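Print | E-mail

Pain pills get handed out like mints. Bad back, here's 50, off you go.
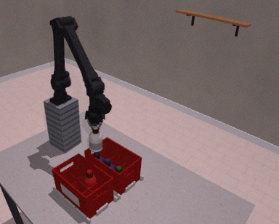 My sister got a refill with no exam. None. A white bottle held by the neck over two red crates, that's how closely most of us look at what we swallow. Read the label, all of it.

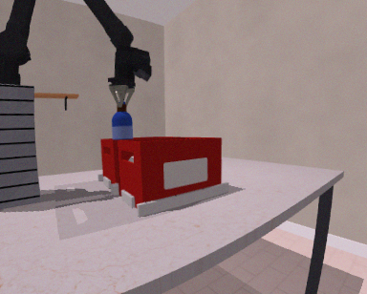

And the stomach pays for it. Bleeding, ulcers, kidneys too in older poeple.

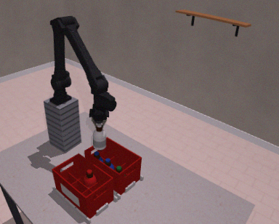 Doctors have maybe ten minutes. So ask: how long, what dose, when do I stop? A plain pale bottle tells you nothing by itself. Ask again in June if your still taking them.

Benedita Meireles

Related items
Sleep aids and the over-60s
Do you need that antacid?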